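Open morning at the Covley bakery works

The plant in Covley opened its doors at nine one morning in June. More than 60 people had signed up, and we went around in small groups. The mixing hall is loud, so most of the talking was done in the corridor. Each oven takes 693 loaves.

Wrapped snacks were set out on a checkered oilcloth.

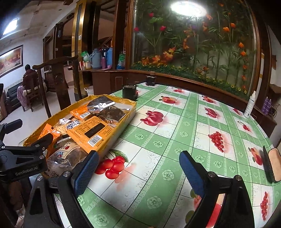

Sarita Agarwal asked why the rye line had moved to Skavden, and was told the old proofing room there holds its humidity better. The tour ended at the loading dock at 11:30. Parking is on the north side.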